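Auf Kufen um den Wusitz

Im Januar, wenn der See trägt, beginnt die Runde am Bootssteg von Prumeck. Wer früh kommt, schnallt die Schlittschuhe auf der untersten Stufe an und hat die ersten Kilometer oft für sich. Der Wusitz ist kein großer See, aber er ist lang und schmal, und die geräumte Bahn folgt dem Ufer fast überall. Eine Runde misst 3.650 Meter.

Gefahren wird gegen den Uhrzeigersinn. Das steht auf keinem Schild, hat sich aber so eingebürgert. Am Nordufer liegt Schilf im Eis, dort wird die Bahn rau und schmal. Danach kommt die lange Gerade, auf der die Tourenläufer Tempo machen.

Im letzten Winter war die Bahn an 41 Tagen offen. Freigegeben wird sie erst nach der Messung am Morgen, und bei Tauwetter bleibt sie auch dann gesperrt, wenn das Eis noch dick genug wäre. Im Winter davor kam sie auf neun Tage.
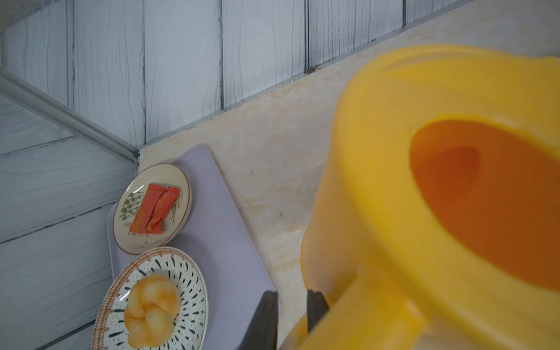 Hanan Bitar hält die Freigabe für zu streng: Man habe früher selbst gebohrt und sei selbst umgekehrt, und an klaren Frosttagen stehe die halbe Ortschaft vormittags am Ufer und warte auf eine grüne Fahne. Rhun Ifans widerspricht. Die Strömung am Auslauf sei jedes Jahr anders, sagt er, und von oben sehe man dem Eis das nicht an.

Am Auslauf endet die Bahn deshalb vor einer Reihe Stangen und führt in einem Bogen zurück. Die Kurve ist eng — mit langen Tourenkufen sollte man sie langsam nehmen.

Leihschlittschuhe gibt es am Steg bis Größe 46, für Kinder auch Gleitschuhe zum Unterschnallen. Geparkt wird oben an der Straße, von dort sind es 366 Meter zu Fuß. Nach Einbruch der Dunkelheit ist nur das Stück vor Prumeck beleuchtet, und um acht geht das Licht aus.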